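Hatetti Player Guide
Section 7: Setting Up a Watchlist and Episode Tracking

This section covers adding a series, marking episodes, and turning on release reminders. You need a Hatetti account and the desktop or mobile player, version 65 or later.

Creating a watchlist

1. Sign in and open the Library tab.
2. Select New List and type a name. Names can have up to 99 characters.
3. Choose Private or Shared. Shared lists can be opened by anyone with the link.
4. Select Save.

Note: A list set to Shared shows your episode progress. To hide it, clear the Show Progress box before you send the link.

Adding a series

1. Search for the title in English or in romanized Japanese.
2. Open the series page and select Add to List.
3. Pick Subtitled or Dubbed. The two versions are tracked separately.
4. For a series with more than one season, select each season you want. Movies and specials are listed under Extras.
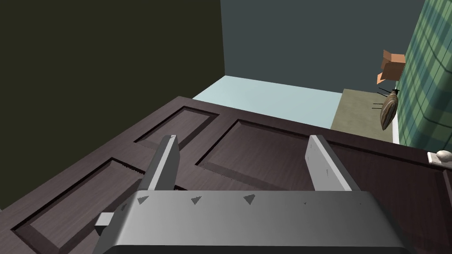

Episodes are marked as watched when playback passes 90 percent. If you usually skip the ending theme, leave this setting alone. To mark an episode by hand, press and hold its number and select Watched.

Caution: Reset Season clears all marks, ratings and notes for that season. They cannot be restored.

Release reminders

1. Go to Settings, then Reminders.
2. Turn on New Episodes.
3. Set your time zone. Broadcast times are shown in Japan time until you do.

Reminders for the fall season start in September. A series on break keeps its place in the list and shows a gray Paused label.

Importing from Clostance

Export your Clostance list as a CSV file, then select Import in the Library tab. Titles that do not match are placed in a list called Unsorted. Check that list before deleting your old account.

Section revised May 20, 2022, by Emrys Sayce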